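Nolleo Textiles -- Sample Archive

Home Collections Folding notes Gallery Loans Contact

Gallery: striped cloths, July rehang

The striped cloths were taken out of their drawers in July, refolded and put back in a different order. The group covers plain weaves and light twills in household weights: towels, table covers, a few lengths of ticking and several pieces that were bought as yardage and never made up. Most came with the Flalleck purchase. The rest were added singly and have their own entries in the register.

Stripes are a useful test of folding. A plain cloth can be folded five degrees off grain and look correct until it is opened. A striped cloth shows the error at once, because the bands on one layer stop agreeing with the bands on the next. For the same reason they are slow to put away, and the work ran on to the second Friday.

All pieces were folded to the archive's standard bundle, with the stripes running across the width and the rounded fold to the front. The hems go to the side or the back, depending on which of them is sound. The bundle is kept soft. A hard crease pressed into cotton for a year or two will mark the yarn, and on a blue stripe the mark shows as a pale line that does not wash out.

Blue and white is the largest colour group and is dealt with first. The blues divide into three: a navy that is close to black in artificial light, a mid royal, and a faded blue that was probably one of the other two when new. Royal is the commonest. It is also the easiest to match across a fold, the contrast with the white being strong enough to line up by eye from standing height.
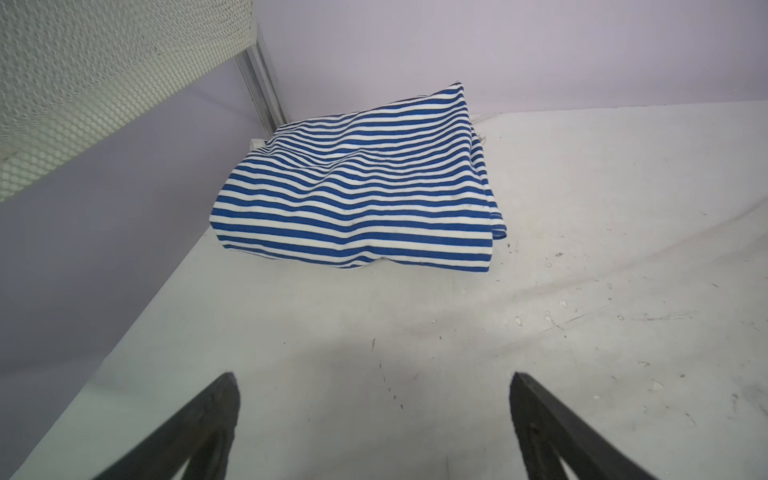
Band width was taken at three points on each cloth, left, centre and right, with the cloth flat and not under tension. Where the three readings differed by more than 2 mm the widest was entered and the difference noted beside it. Much of this variation comes from laundering. The Suvarna pieces vary least and were probably never washed before they reached us.

Wrinkling on the top face is left alone. Earlier practice was to smooth each bundle by hand after folding, but smoothing moves the upper layers against the lower ones and the stripes drift. If the top ripples, it ripples. The layers relax after some weeks in the drawer, and a second fold at that stage gives a cleaner result than any amount of pressing on the first day.

Hems were checked for loose stitching before folding. A lifted hem is folded outwards and left visible at the side, so that the next person to handle the cloth can find it without opening the bundle. Hems are not re-sewn unless the thread has actually parted. Original thread is part of the record, and the register has a column for stitch length which is meaningless once somebody has gone over the edge with a machine.

Spots and greying on the white bands are logged by position only: front, top, side or inside. No cleaning was attempted this time. Quentin Coste's view, set down in the folding notes, is that light surface soiling on a cotton cloth does less harm than a wet treatment carried out in the wrong order, and the archive has kept to that.

Interleaving is white, unbleached where we can get it, cut slightly larger than the folded bundle. Tissue was used until the last rehang and has now been replaced with washed cotton, which holds its place better when a drawer is pulled out quickly. The cotton does shed lint for the first few months -- brush the drawer base when returning a piece.

The Nandar ticking is stored rolled and is not part of this page. It has a denser weave than the rest and does not fold well at the standard size. Anyone needing to see it should give the register number, 2365, and allow a day for it to be unrolled and rested.

Drawers are now ordered by colour, then by band width from narrow to wide. The old order was by date of acquisition, which suited the register and very little else. Drawer labels have been rewritten to match. The loan cards have not, and until they are, a card may send you to the old drawer. Check the pencil number on the back of the card against the list inside the cabinet door.

Loans are for study and for colour matching. Each piece goes out in its bundle and should come back folded the same way, with the front fold to the front. If it has been opened flat, say so on the card. Refolding takes a few minutes and we would prefer to do it here on the long table.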